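When the Helper Squeezes Too Hard: Tidying a Desk with Robot Hands

My sister-in-law Delia Retamal still laughs about the tube of hand cream. We had the two-armed Dristier clearing the desk for the first time, it picked up the tube the way it had picked up a hardcover a minute before, and out it all went, over the mail, the keyboard and a good part of the wall. Hand cream comes off paint with warm water and a drop of dish soap, by the way, if you get to it before it dries.

The cause was a plain one once we went looking. The grip setting had stayed on the level we use for books, and the hands kept closing until they met that level, whatever happened to be between the fingers. I have kept house long enough to blame myself before the machine, but I did write to the people at Pramby, and a very patient lady named Anwara Jayasinghe wrote back with most of what follows. I've added a few things of my own – mostly learned the sticky way.

Before you start

Set the grip to its lowest level every single time. You can always go up, and a pencil that slips is no great loss.

Take off anything with liquid in it, or at least check the caps. Mugs get emptied at the sink first.

Cords are the other worry. A finger joint can catch a loop and drag whatever is on the other end, so unplug them, coil them and put them in a drawer by hand. Look at the floor too, where a cable lying across the way will trip you just as well as it will stop a wheel.

Start with the soft toys, if there are any on the shelves, and leave the laptop for a person to move.
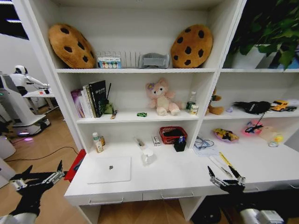 If it grabs and won't let go

Press the stop button and keep your own fingers out. I know how tempting it is to tug! On ours the hands stay closed for 30 seconds after a stop and then loosen, and pulling before that only strains the joints (and your temper).

Wipe the fingers down afterward with a barely damp cloth, getting in between the segments, and let them air for an hour before the next job.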